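第七章 夹爪的比较：我们究竟在比什么

学习目标

读完本章，读者应当能够：
说明“成功率”这一指标在夹爪比较中依赖哪些前提；
区分夹爪本身的差异与控制器、相机、初始位姿带来的差异；
为一次双臂抓取与插放试验写出可复现的试验规程；
在仿真结果与实机结果不一致时，提出可以检验的解释。

7.1 一张漂亮的表格

设想你的办公桌上放着一份供应商寄来的评测报告。报告第一页是一张表，左列是夹爪型号，右列是抓取成功率，最后一行加了底色。加底色的那一行总是供应商自己的产品。表格下面有一行小字：“试验在标准条件下进行。”什么是标准条件，报告没有交代。

本书作者之一早年在 Ulteo 公司负责末端执行器的选型，经手过不少这样的报告。她后来养成一个习惯，先不看数字，先找小字。小字里写了物体如何摆放、由谁摆放、失败之后是否允许重试，她就接着读；小字里没有这些，报告就进抽屉。这个习惯谈不上科学，但替公司省下的采购费用相当可观。

本章不打算告诉读者哪一种夹爪最好。这个问题脱离任务就没有答案，而一旦把任务写清楚，答案往往又窄得让人失望。我们要做的事情比较琐碎：把“甲夹爪优于乙夹爪”这句话拆开，看看里面藏了多少没有说出口的条件。

先从术语说起。本章所说的夹爪，限于平行两指式，即两根手指沿同一直线开合的那一类。吸盘、软体手和多指灵巧手放到第九章讨论。本章所说的“控制器”，指从目标位姿到关节指令之间的全部软件，包括逆运动学求解、轨迹插补和力控回路。许多文献把这三者混为一谈，读者查阅时须留意。

7.2 一个贯穿全章的案例

Citatholm 理工学院的 Akua Addo 小组曾经接到一项委托：为一套双臂工作站比较两款两指夹爪。一款是 Nolleo 的窄指型，另一款是 Sowah 的宽指型。委托方的要求只有一句话，希望知道“哪一款更适合双手协作任务”。

这句话读起来很清楚，做起来处处是坑。什么叫双手协作？两只手同时各干各的，算不算？一只手固定、一只手操作，算不算？两只手先后接触同一个物体呢？小组花在这几个问题上的时间，超过了后来编写试验脚本的时间。委托方对此颇有怨言。我们认为这段时间花得值，因为同样的夹爪在这三类任务里的排名完全可能不同。

最后定下来的做法是先在仿真中试验，再把其中一部分搬到实机上。仿真环境尽量简单：桌面、双臂、一个小方块、一个顶部开有窄槽的木盒。简单的好处是变量少，坏处我们在7.4节再谈。

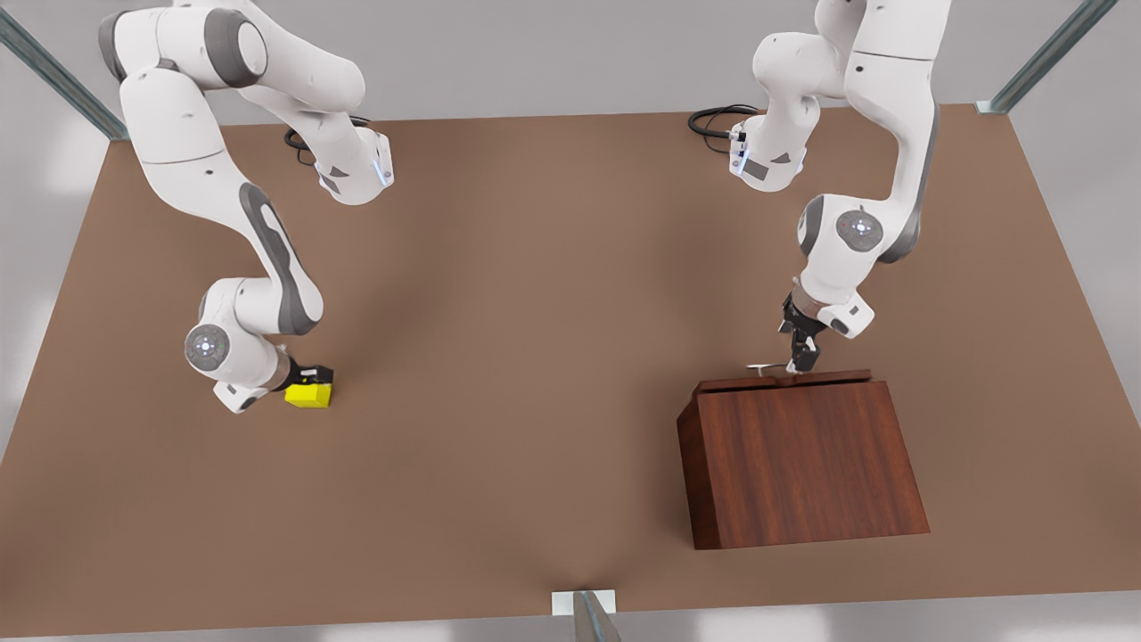

小组为每款夹爪安排了300次仿真试验，方块的初始位置在规定区域内随机抽取，两款夹爪使用同一组随机种子。最后这一点很要紧。倘若两款夹爪各用各的随机位置，较差的那一款完全可能只是运气不好，抽到了更多靠近工作空间边缘的位置。共用种子并不能消除这种不公平，但至少让双方遇到同样的麻烦。

第一轮结果出来，宽指型明显领先。委托方很高兴，准备据此下单。Addo 没有签字。

她的理由写在给委托方的备忘录里，语气不算客气：“目前的数据只能说明，在我们写的这个控制器下，宽指型更不容易把方块碰歪。控制器是先为宽指型调好，再原样套到窄指型上的。我不知道如果反过来做，结果会怎样。你们也不知道。”

于是反过来做了一遍。控制器先为窄指型调好，再套到宽指型上，领先的一方便换成了窄指型，差距比原来小，方向却相反。两轮试验的代码、种子、物体全都一样，唯一的区别是调参时用的是哪一款夹爪。

读者不妨在这里停下来想一想：如果小组只做了第一轮，报告会怎么写？那份报告里的每一个数字都是真的，没有人造假，结论却站不住。文献中有多少比较属于这种情况，我们没有可靠的统计，但并不乐观。

7.3 四种容易混入的差异

上面的案例暴露了第一种混入的差异，即调参次序。类似的还有几种，这里逐一说明。

其一，指尖几何与工具中心点。更换夹爪之后，工具中心点会随之移动。若标定文件没有更新，手指在下降时就会偏高或偏低。偏高时夹不住，偏低时指尖先顶到桌面。这两种失败都会被记在夹爪的账上，而真正该负责的是那份旧文件。检查的办法很笨也很有效：装上新夹爪后，让指尖依次去触碰几个已知点，把偏差记录下来，写进报告附录。没有这份附录的报告，我们建议读者打个折扣再看。

其二，接近方向。平行夹爪从正上方垂直下降时，对方块这样规则的物体几乎没有挑战，任何一款合格产品都应当做得到。差距出现在倾斜接近的时候，例如另一只手臂占据了上方空间，腕部不得不绕行。双臂任务的难处有很大一部分就在于此。如果试验只允许垂直接近，实际上是把最能区分产品的工况排除在外，得到的两个高分没有什么信息量。

其三，相机。凡是由视觉给出目标位姿的试验，都要问一句：手指在最后一段行程中是否挡住了相机？宽指遮挡得多，窄指遮挡得少，但腕部相机的安装位置可以把这个关系颠倒过来。固定在支架上的相机又是另一种情形，遮挡来自手臂连杆，与夹爪型号关系不大。把两种相机方案下的结果放进同一张表，是初学者常犯的错误，有经验的人也犯。

其四，成功的判据。“抓起来了”是指离开桌面，还是指保持到规定高度，还是指放进目标位置？Addo 小组起初用的判据是方块离开桌面，后来改为抬起之后保持3秒。判据一改，两款夹爪的成绩都往下掉，其中一款掉得多一些。究竟是哪一款，我们留作习题，读者可以用随书数据自行计算。先猜一猜再算，会比较有收获。

对于窄槽一类的操作，判据更难写。细小零件搭在槽口上，没有落下，算失败还是算未完成？手指碰到了槽的边沿，零件却到位了，算成功还是算违规？没有哪种写法天然正确，要紧的是试验开始之前写定，开始之后不改。要改也可以，改了就从头来过。

7.4 仿真能告诉我们什么

支持仿真的理由人人会背：便宜、快、不会撞坏设备、可以一夜之间跑完几百次。这些都对。麻烦在于，接触恰恰是仿真最不可靠的部分，而夹爪的全部工作就是接触。

在仿真里，手指与物体之间的摩擦系数是一个填进去的数字。填大一点，什么夹爪都抓得稳；填小一点，什么夹爪都打滑。不少论文沿用软件的默认值，并且不提这件事。默认值是软件开发者为了让演示好看、计算稳定而选的，没有理由与某一种橡胶指垫对某一种塑料方块的摩擦相符。

再说连杆与线缆。仿真中的线缆常常只是一段外形，不受力，也不拖累关节。实机上的线缆会绷紧，会挂住，会在腕部转过某个角度之后悄悄改变末端的受力。Addo 小组在实机阶段遇到过一次反复出现的偏移，查遍了控制器也没有结果，最后发现是窄指型的供电线在肘部多绕了一圈。仿真对此自然毫无察觉。

还有手指本身的变形。多数仿真模型把手指当作刚体。窄指受力后会张开一个很小的角度，对抓方块没什么影响，对在槽口夹持薄片却可能是决定性的。若以刚体模型得出“窄指型更适合窄槽操作”，读者应当追问：窄指型的刚度有没有测过？是谁测的？

我们并不主张放弃仿真。它擅长排除明显不行的方案，擅长检查可达性和碰撞，也擅长暴露规程中的漏洞，前述调参次序的问题就是在仿真里发现的。若靠实机去发现，代价会高得多。但用仿真给两款相近的夹爪排名次，则是另一回事。本书的立场是：凡是差距能够被摩擦系数的合理变动抹平的，一律视为没有差距。

照此立场，Addo 小组把摩擦系数在合理范围内取了15个值，重新跑完全部试验。两款夹爪的成绩曲线在中间一段交叉。换言之，委托方的问题在仿真里没有答案。

7.5 实机试验的分量

有人会说，既然仿真不可靠，那就直接看实机。这话只说对了一半。实机试验有自己的毛病，首先是次数少。一天下来能做的有效试验有限，操作员会疲劳，指垫会磨损，午后的阳光会照到桌面上，让相机重新估计颜色。上午测甲、下午测乙，是最自然的安排，也是最糟糕的安排。

较为稳妥的办法是交替进行，每做完一小批便更换夹爪。操作员都讨厌这样做，拆装一次费时费力，还要重新触点标定。可是倘若不交替，就无从判断测到的是夹爪还是时间。Addo 小组安排了2名操作员轮换，并且规定摆放物体的人不得知道下一批由哪款夹爪执行。这后一条执行得并不彻底，毕竟夹爪就装在眼前。报告如实写明了这一点，我们认为这比假装做到了双盲要好。

实机结果于2月23日汇总。两款夹爪在方块抓取上没有可以辨认的差别；在窄槽操作上，宽指型碰擦槽沿的次数较多，窄指型掉落零件的次数较多。委托方问，那到底买哪一款。Addo 的答复是，看你们更怕碰擦还是更怕掉落。据说委托方对这个答复不满意，但再也没有人提出更好的。

7.6 本章的安排

后面各节将把上述案例拆成可以操作的步骤。7.7节给出试验规程的模板，重点是随机化与判据的书写。7.8节讨论小样本下的统计方法，包括置信区间为何比单一的百分比更值得信任，以及它在什么情况下同样会误导人。7.9节专门处理双臂试验中的责任划分：当一只手臂的动作导致另一只手臂失败时，这次失败应当记在谁的名下。7.10节回到供应商的报告，逐行示范如何阅读。

阅读前请先准备好随书数据中的两份日志，一份来自仿真，一份来自实机。日志保留了原始的错误记录，包括重复编号和几处漏填。我们没有替读者清理。

思考与讨论

找一份公开的夹爪评测，列出其中没有写明的试验条件。如果只能向作者追问一条，你会问哪一条？

假定两款夹爪共用同一控制器，参数由第三款夹爪调得。这样的比较是否公平？请为正反两方各写一段理由。

某报告称其夹爪在仿真中“成功率提升显著”，但未说明摩擦系数。设计一组最少的补充试验，用以判断这一说法是否成立。

在你所在的实验室里，更换一次末端执行器需要哪些步骤？其中哪些步骤有书面记录，哪些只存在于某位同事的记忆中？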